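Review: the Nimora Play Kitchen, Eight Months In

By Rima Saliba
Last updated: 12/8/21
Print this page | E-mail this page
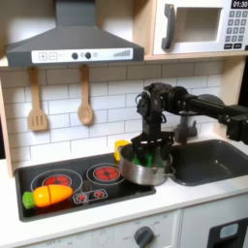 What you get for the money

The Nimora costs 230 dollars before shipping, and shipping where I live was another 40. I mention the price first because the people selling play kitchens tend to mention it last. For that you get a flat box, a bag of screws, a folded sheet of drawings and the promise of "years of imaginative play." I bought ours in May for my two kids, who were then three and five, and I paid for it myself. No one at Nimora knows I exist, apart from the person in customer service who answered one of my three messages.

I should say that I was against the whole idea. Both children had been happy for a year with a cardboard box, a mixing bowl and some lids. My sister-in-law, Inès Guillot, had a play kitchen in her house and swore it bought her an hour of peace every afternoon. I have been at her house in the afternoon. I would put it closer to fifteen minutes.

Putting it together

The listing says 40 minutes. It took me two evenings. The drawings are small and pale, and steps six and seven show the same panel from two angles without telling you which side faces out. I got it wrong and had to take the back off again. Some of the holes were drilled a little shallow, so the last turn of the screw takes real force, and the hex key in the bag rounded off before I was done. Use your own.

Qusai Haddad, a neighbor who builds cabinets, came over and pushed on one corner with his thumb. He said it was fine for what it was. I asked what it was and he said "a box with a picture of a kitchen in its head," and then he drank my coffee.

Once it's up, it stays up. I'll give them that. My younger one has stood on it more than once and the frame has not moved. The door hinges are another matter. One started to sag in the second month and I've tightened it 8 times since.

The claims

This is where I lose patience. The product page says the kitchen "builds early math, language and social skills." I looked for anything to back that up and found a link to a page on the same site, which repeated the sentence. Kids who pretend to cook do talk while they're doing it. Mine also talk while sitting in the bath.

The page also says it "grows with your child." It doesn't. The counter is one height. My older one, now tall for six, bends over it like a man looking under a car, and has mostly moved on. There is no longer leg you can buy, and I did ask.

What the kids did with it

For the first three weeks, everything. Soup mainly. Then a long dry patch where it was a garage, a vet's office and a place to leave socks. It came back in the fall when a cousin visited, and since then it gets used a few times a week, nearly always with another child. Alone, my younger one opens and shuts the doors and wanders off. If you have one child and few visitors, think hard about it.

Pots matter more than the kitchen does. The ones that came with ours were thin plastic and I put them away inside a week. We now use small metal ones from a thrift store, which make a lot of noise and have held up to everything. Play vegetables are much the same story: a few good solid ones beat a bag of fifty. The bag I bought on sale had a smell that never left.

How it compares

Before buying I looked at two others. The Britico is 300 dollars and has lights and sounds, and I've spent enough time in a house with one to say that the sounds can't be turned down, only off, and that a four-year-old will find the switch before you do. My friend Valquíria Lopes has the Srour, which is lower and wider. Two kids can stand at it without elbowing each other, and her counter has worn better than mine. Its oven door doesn't latch, though, so it hangs open and somebody walks into it. She says she'd buy it again. I'd want to fix that door first.

Then there's secondhand. People give these things away all the time once the youngest starts school, often with the pots thrown in. Check the hinges, check that the door doesn't pinch, and bring a screwdriver in case it has to come apart to fit in the car. I didn't do this and I wish I had.

Cleaning

A damp cloth does most of it. Marker does not come off the doors. Stickers come off and take a little of the finish with them. There's a gap along the back of the counter that collects cereal, and a butter knife is the only thing I own that fits in it.

Should you buy it

At 230 dollars, no. At half that, maybe, if there are two kids close in age and a wall to put it against. It's sturdy, it's plain enough to live with, and the hinge is a nuisance you can manage. But I don't believe a word of the learning talk, and the cardboard box did very nearly the same job - until it got rained on.

If Nimora sends me the replacement hinge they said was on its way, I'll add a note.

Comments (8) | Shares (40)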